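Esent Homes - progress report to the Nisen Fund
Gasser Street houses, Durnar
May 23, 2021

Sending this ahead of our call so you have something to mark up. Covers everything since the March report. Same two houses, 1167 Gasser and 1227 Gasser. Short version - 1227 is finished and under contract, 1167 is behind, money is ok but tighter than it was in March. Details below, sorry for the choppy writing, I'm between showings.

Where we stand

1227 Gasser. Three bedroom, one bath, brick front, carport. All work done. Final inspection passed on the second visit. First visit they wanted a handrail on the basement steps and a cover plate in the hall closet, both fixed same day. Listed, shown, offer accepted. Waiting on the buyer's lender.

1167 Gasser. Two bedroom, one bath, full basement. Roof on. Windows in except the kitchen one, which came the wrong size and went back. Electrical rough-in passed. Plumbing not yet. Drywall can't start until plumbing passes, so that is the whole holdup right there.

The basement at 1167 took water in the April rain. Back corner under the gutter, a puddle you could step over, but still. Gutter had no downspout extension on it. We put one on and regraded along that wall, and it has stayed dry through two good rains since then. Will keep watching. Not calling it solved until it gets through a full summer of storms, and I will put it on the seller's disclosure either way. 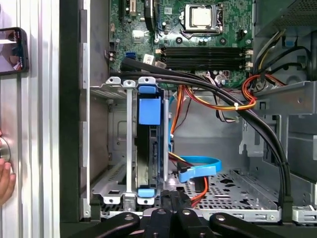

Work done at 1227

Kitchen: new cabinets, counters, sink, vent hood. Kept the original floor after we pulled up the vinyl and found oak under it, sanded and finished. Saved us money and looks better than what we had picked out.

Bath: tub stayed, reglazed. New toilet, vanity, exhaust fan that vents outside now (it was venting into the attic before, which explained the smell).

Bedrooms: paint, doors, closet shelves. Carpet in the two small ones, oak in the front one.

Outside: front steps rebuilt, brick tuckpointed on the west side, carport posts replaced. Side yard fence repaired not replaced. Two sections are older then the rest and you can tell. Buyer didn't mind.

Furnace and water heater are both new. Air conditioner is used but serviced, and we said so in the listing. Attic insulation topped up. Left the manuals and warranty cards in the kitchen drawer by the stove.

Listing and sale

Went on the market on a Thursday with an open house that weekend. Good turnout, mostly people from Durnar already, renters looking to stay close to the school. A lot of questions about taxes and the basement. Some grumbling about one bath. We held the price where the Fund and I agreed in March and did not go up, even though a few people told me we could have.

Three written offers. One cash, from an outfit that rents houses out, turned down under the owner-occupant rule in our agreement. One needed to sell their own place first. The one we took is a family with a regular loan and a preapproval letter, asking us to cover $2000 of closing costs. We said yes to that. It comes out of the sale side and does not touch the repair grant.

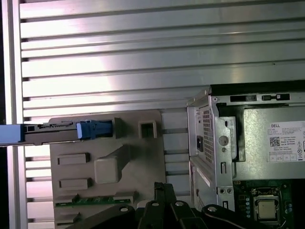
Closing on 1227 slid once already, lender wanted the appraisal redone after a wrong square footage on the first one. New appraisal is in and it supports the price. Buyer's inspector had a short list - loose outlet in the dining room, missing screen, a slow drain - all done. The one thing still open is the side deck. They asked for a privacy screen on the street end, and what they have in mind is long level slats, evenly spaced with a dark gap between each, pretty much like the silver ones in the photo above but in wood. Carpenter priced it at $700. I told them we would split it and they agreed, waiting on it in writing. If you object to our half, tell me before closing and I'll pull it from the contract.

Work left at 1167

In the order it needs to happen:

Plumbing rough-in. Plumber lost a helper and has been on our job half days only. He is promising a full crew next week. I have a backup quote from a second company, higher, but they could start right away. Would like your ok to switch if next week goes by with no crew.

Kitchen window. Reordered in the right size. Opening is boarded and wrapped.

Insulation and drywall. Crew is lined up and understands the date moved. They won't hold it forever.

Cabinets and bath fixtures. Already bought, stored in the garage at 1227. These have to move before the closing there, so a truck rental is coming that wasn't in the budget.

Floors, trim, paint. Same crew as 1227, they were good.

Outside. Driveway patch, porch ceiling, landscaping. Last on purpose, the trucks tear up the yard.

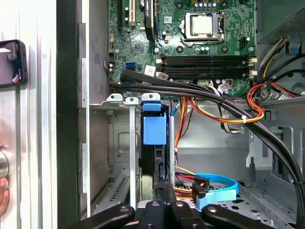
Open desktop case, memory slots across the middle of the green board.

Neighbors have been patient about 1167. Two complaints, both about the dumpster blocking the alley on trash day. We moved it onto the driveway pad. Also had someone take copper out of the basement one night in April, a short run, nothing else missing. Police report filed, under the deductible so no claim. Changed the locks, added a light over the back door on a sensor, and the plumber takes his pipe home with him now.

Money

Not putting the full ledger here, it goes with the quarterly packet. The points you asked about:

1227 came in under on the floors and over on the brick. Close to even. Tuckpointing was the big miss, the wall was worse up high than it looked from the ground and we should have put a ladder up before we bid it.

1167 had $1227 in the basement line and all of it is spent, mostly on the grading. No more basement money unless we move some over. I would like to move what's left in the appliance line, we got the range and fridge on sale. Need a yes from you in an email, a phone yes is not enough for the bookkeeper.

(Yes the basement number and the house number are the same. It's a coincidence, caused a good half hour of confusion over here. The 1227 in the ledger under 1167 is dollars.)

Lumber is still climbing. We bought the trim for 1167 early and it's sitting in the front bedroom under a tarp. Glad we did.

Insurance on both houses is paid up. The vacant-property rider on 1227 drops off at closing and we should get a small refund, I'll note it when it shows up.

Permits and the city

Durnar moved its permit desk to appointments only. Each visit is now a wait of several days instead of a walk-in. That hurt us on the electrical and will probly hurt us again on the final. I've been booking slots ahead before we're sure we need them and canceling if we don't.

The city also wants a sidewalk square replaced in front of 1167. Root damage from the street tree. I argued it's their tree. They say the owner fixes the walk no matter whose tree it is, and I read the code and they're right. Getting a price from the driveway people so it is one pour and one trip charge.

Tax abatement paperwork for 1227 is filed. It transfers to the buyer, the title company has a copy.

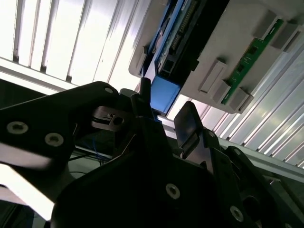 What we need from you

Email ok to move leftover appliance money to the basement line at 1167.

Ok to switch plumbers if there's no full crew next week. I'd send you the quote first.

Yes or no on our half of the deck screen.

A date to walk 1167 together. Mornings are best, drywall crew will be loud after lunch once they start.

Next report

After 1227 closes, with the settlement statement attached. Should also have a real list date for 1167 by then. Right now I'd be guessing, and the last guess was wrong, so leaving that box blank on your form. Before and after photos of both houses will come with the packet, the exterior ones at 1167 have to wait till the dumpster is gone.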